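Do you need a safety fence if the two-armed robot only handles light stuff?

I'm setting up a bench at work with a two-armed robot on a gray base, and it'll be doing tabletop tasks: opening little doors, packing bags, picking up soft things. My boss at Debnath says the arms are sold as collaborative so we can just put a table in front and go. I've read bits and pieces about risk assessments and speed limits and now I'm more confused than when I started. People will be walking up to the table all day to swap items. Do I need a fence? A mat on the floor? A sign? We have a budget of $2,525 for the whole safety side and I'd love to not blow it on the wrong thing. Any advice welcome!

Posted by skameo_bench

Tarek Zaki
The word "collaborative" doesn't get you out of the risk assessment, so start there. The usual mistake is looking only at the arm. What counts is the whole setup – the arm, the gripper, whatever the gripper is holding, the table, and where people put their hands. A slow arm holding a pair of scissors is not a safe setup, and I don't care what the brochure says.

What I'd do, in this order:

Write down every task and every item that goes on the table. Then write down what a person could be doing at the same moment. Reaching in to fix a bag that slipped is the one everybody forgets, and it's the one that happens all day long.

Look for pinch points. Two arms means they can trap a hand between them as well as against the table. Ribbed covers and cable loops need a look too, both for fingers and for snagging. I check my cables before every session, with the arms at full reach and then folded in.

Put the stop button where the person swapping items can reach it, and a second one at the operator's seat. We have 2 and I wouldn't go down to one. Test them every morning and write it in the log.

Then decide about the fence. If people only come up to the table while the arms are stopped, you may be fine with a taped line, a scanner and a strict habit. If they come up while it's moving, you need real numbers for force and speed, measured on your own setup. Get someone qualified to do that part. Your $2,525 probably won't stretch to buying the measuring gear, but a day's rental might fit.

My own house rule for soft items (bags, straps, cloth) is one on the table at a time, laid flat between the arms, with loose straps turned away from the other gripper. I got lazy about the strap part myself and had to go back and rewrite the sheet, so I'm not preaching from a mountaintop here!

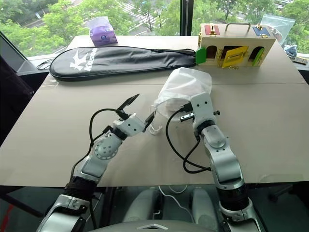

Droreletti, October 16, 2018

The right gripper is pressed into the bag there and the strap is hanging toward the left one, so by my own rule the left arm stays parked until that strap is moved. Same goes for the racket cover at the back with its strap going over the table edge – I'd tuck that in before anybody starts walking past. The lock box is the easy one, it just needs its doors watched so a half-open one doesn't catch a sleeve.

ekgate_mo
just put up a sign lol. we ran ours at 80 percent speed all through May with a sign and it was fine

Tarek Zaki
Please don't do it that way. A sign is the last thing you add after the rest is sorted out. And 80 percent of what? Look up the actual speed at the gripper and write that down.

Contact us | Terms of use | © Ekgate Community Help | Back to top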